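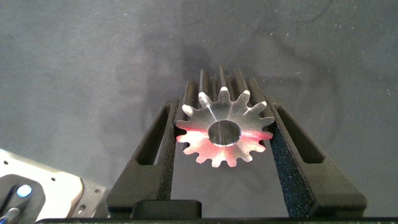 # About Kinnear

Kinnear is an evening and weekend school of clock and watch repair in Idport. We teach adults how to clean, mend and look after mechanical clocks, and we run a shorter set of courses on watches. Most of our students have never held a clockmaker's screwdriver before they come to us. A few already work in the trade and want to fill a gap.

We are a small school and intend to stay that way. Classes have no more than 14 students, each with their own bench, lamp and set of hand tools. The tools stay at the school. You are welcome to bring your own if you prefer them.

## How the school started

The school grew out of a repair shop on Furken Street. Customers kept asking whether they could learn to do the work themselves, and the shop began holding classes after closing time in the back room. Within a few years the classes were taking up more of the week than the repairs. The shop closed its counter and the whole building was turned over to teaching.

We still have the old shop's parts drawers, and students use them. They hold springs, pins, hands, pillars, suspension parts and a great deal of brass that has not been sorted since it was put there. If your clock needs a part we do not have, we will show you how to make it or tell you where to order it.

## What we teach

The main course is Clocks One. It takes 4 months of evening classes and covers a simple timepiece from start to finish: letting down the mainspring safely, taking the movement apart, cleaning it, checking the pivots and bushes, putting it back together and setting it in beat. The school supplies the practice movement.

Clocks Two deals with striking work and assumes you have done Clocks One or can show that you know the same things. Students bring a clock of their own for this course. Please talk to us before buying one for the purpose, as some movements are poor to learn on and some cost more to put right than they did to buy.
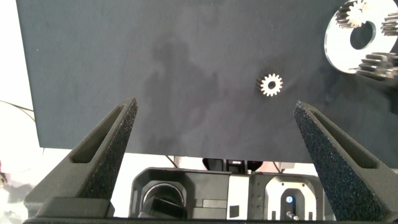 Clocks Three is for wheel cutting and pivot work. It is taught on the lathes, and places are limited to the number of machines we have. There is usually a waiting list. The arithmetic of wheel trains is covered on the first evening, and it needs nothing harder than multiplication and division.

The watch courses are taught over weekends. They cover hand-wound movements only. We do not teach quartz repair, and we do not service or pressure-test diving watches.

## The building

The school is on two floors. The ground floor has the main classroom, the cleaning room and the lathes. The upper floor has the watch room, the library and a kitchen where students can make tea. There is a step at the front door and a level entrance at the side, from the yard. The upper floor can only be reached by stairs. If that is a problem, tell us when you book and we will hold your course downstairs.

The library has 181 books and a long run of trade catalogues. Current students may borrow the books for the length of their course. The catalogues are for reading in the building. 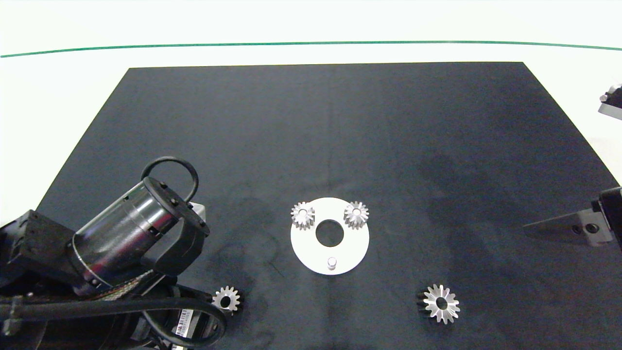
Parking in Furken Street is for residents only after six o'clock. The car park behind the swimming baths is a short walk away and is free in the evening. The last bus towards Clindoso leaves after classes finish, and tutors will let you pack up early if you need to catch it.

## Fees and funding

The school is a not-for-profit company. Course fees pay for tutors, materials and the upkeep of the building. Anything left over goes into the bursary fund, which makes awards of up to £1,000 to people who could not otherwise afford to study with us. Applications are open to anyone over eighteen and close at the end of June each year. You do not need to have been accepted on a course before you apply.

## Repairs and valuations

We no longer take in repairs from the public. We also do not value clocks, in person or from photographs. The office keeps a list of repairers in the area, several of whom trained here, and will post or email it on request.

## Visiting

Visitors are welcome during term if they let the office know first. Prospective students can sit in on part of an evening class without charge.

Page last updated 6 November 2023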